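# Grau geädert

*Der Marmor ist aus dem Bad ausgezogen und liegt jetzt unter allem, was wir tun. Eine Besichtigung von oben.*

15. Dezember 2019

Wer in den letzten Jahren eine Tischplatte gekauft hat, kennt die Auswahl. Es gibt Eiche, es gibt Weiß, und es gibt Marmor, der seinen Steinbruch nur vom Hörensagen kennt. Im Herbstkatalog des Versandhauses Goline nehmen marmorierte Oberflächen fünf Doppelseiten ein: Tische, Tabletts, eine Brotdose. Das Modell Engström, 60 Zentimeter tief, heißt dort »Piazza für den Alltag«. Auf der Piazza stehen im Katalog eine Vase und eine Lesebrille, sonst nichts. So viel Platz hatte man zuletzt am Einzugstag, in der Stunde, bevor der Lieferwagen kam.

Uns interessiert, was aus der Piazza wird, wenn gearbeitet wird. Die Aderung hat nämlich eine Eigenschaft, von der die Kataloge schweigen: Sie macht jeden Gegenstand wichtig. Auf Eiche verschwindet ein Zettel, auf Weiß wirkt er wie ein Versehen. Auf grauem Marmormuster bekommt er einen Auftritt wie ein Parfüm im Schaufenster. Dinge, die im Leben nie jemand angesehen hätte, sehen plötzlich nach Sortiment aus, erst recht, wenn sie einen roten Rand haben.

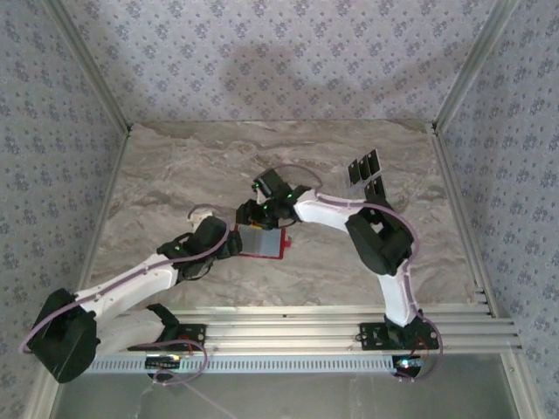

## Die zweite Reihe

Jeder Arbeitstisch hat eine Mitte und ein Hinterland. In der Mitte geschieht, was gerade dran ist, etwa das flache graue Rechteck mit der roten Umrandung, das über dem Marmor schwebt und sich um seine Bedeutung nicht sorgen muss. Hinten rechts stehen derweil die schwarzen Platten in zwei Reihen, ordentlich wie Hochzeitsgäste vor dem Fotografen. Das Hinterland ist die ehrlichere Gegend. Dort steht alles, was noch gebraucht wird, demnächst, womöglich.

Die Ordnungsbranche hat für diese Gegend ein Vokabular entwickelt. Flollow, ein Hersteller stapelbarer Boxen, nennt sie »Parkzone« und verkauft dafür ein Starterset für 97 Euro. Geliefert werden Boxen, in die man die Dinge der zweiten Reihe legt, worauf die Boxen die zweite Reihe bilden. Wir haben das Set im Oktober in der Redaktion aufgestellt. Es parkt jetzt, leer und gut sortiert, neben dem Drucker.

Zwei Reihen ohne Box sind übrigens kein schlechtes System. Man sieht, was da ist. Man kommt dran. Man muss keinen Deckel abheben, auf dem in Schreibschrift »Kleines« steht.

## Flieder, Rot und andere Schnüre

Schwieriger wird es mit den Kabeln. Lange galt die Regel, dass sie unsichtbar zu sein haben, und wer sie nicht unsichtbar bekam, kaufte sie wenigstens in Schwarz und hoffte auf Schatten. Inzwischen gibt es die Gegenbewegung. Bei Komesetti, wo man Textilkabel und Leitungen für die Werkstatt führt, listet die Farbkarte 3.903 Kombinationen aus Mantel, Stecker und Länge auf, darunter mehrere Violetttöne mit Namen, die man auch einem Pudel geben könnte.

Zu grauem Marmor passt Lavendel verblüffend gut. Es nimmt dem Stein das Bankfoyer. Ein Bogen darüber, eine Schlaufe unter der Tischkante, und die Angelegenheit bekommt etwas von einer Gartenlaube. Das dünne rote Drähtchen auf der Platte hätte dagegen kein Innenarchitekt genehmigt. Es liegt da mit der Gelassenheit eines Dings, das noch nie in einem Katalog war.

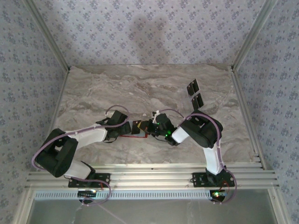
## Zwei Teile, schräg

Bleibt die Frage, wie viel Unordnung ein Muster verträgt. Die beiden flachen schwarzen Teile rechts, leicht diagonal zueinander, jedes mit einer umgeklappten Lasche, beantworten sie recht großzügig. Zwei Teile auf dieser Fläche gehen als Komposition durch. Bei neun würde man nach dem Verantwortlichen fragen.

Unsere Empfehlung für Käufer, die noch zögern: ein Muster bestellen, mindestens so groß wie ein Frühstücksbrett, und eine Woche lang alles darauf ablegen, was in der Hosentasche war. Schlüssel, Quittung, Schraube unbekannter Herkunft. Gefällt das Ergebnis, die Platte nehmen. Andernfalls bleibt Eiche, und das Muster gibt ein passables Käsebrett ab.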